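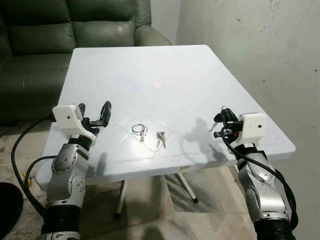

Chapter 17
When the Grip Is Lost

A gripper that drops a set of keys has failed in a small way. The keys are not harmed, the table is not harmed, and the task can be run again. It is easy to see why faults of this size are left out of so many shift logs. This chapter is about what happens when they are left out for too long.

The case we follow comes from a test room at Gasorach, where a two-arm machine was set to sorting keys on a folding table. The job ran under a controller called Proltema. Over 228 runs the right gripper reported a firm hold at the end of every grasp. In 3 of those runs it was holding nothing at all. The controller believed the report, raised the arm, and carried on with the next step. On the last of the three the left arm moved in for a handover that could not take place, and the two wrists met above the table. 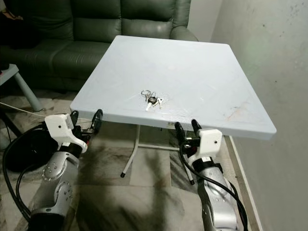 Bahrami, in a comment on the first draft of this chapter, objected to the word "believed." A controller checks a number against a limit, and in this case the limit was wrong. The finger position that meant "closed on a thin key" was so near the position that meant "closed on nothing" that normal wear in the joint was enough to cover the gap. In that view the fault was in the setup from the first day, and the collision only made it known.

We have kept the word, but the point stands, and you should keep it in mind as you read Section 17.2. A sensor can work exactly as built and still give an answer that is no use for the task. Keys are a hard case. They are thin and flat, they slide on smooth plastic, and a ring lets one key swing while another is held.

The arms were stopped on 21st January and stayed off until February. No one was inside the marked area when the wrists met. The repair was a new set of finger pads and a second check, made after the lift, that compares motor current with the current for an empty hand.

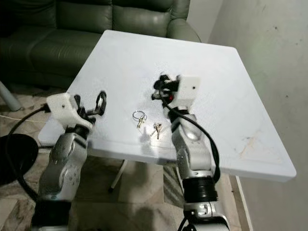
TERMS USED IN THIS CHAPTER

False grasp: a report of a held object when the fingers are empty.

Missed grasp: a report of empty fingers when an object is held.

Handover: the passing of an object from one gripper to the other.

Protective stop: a stop made by the controller itself, with power kept on.

Emergency stop: a stop made by a person at the button. It must be reset by hand.

Before going on, review the rules for entering the work area in Chapter 3. The exercises at the end of this chapter assume that you know them.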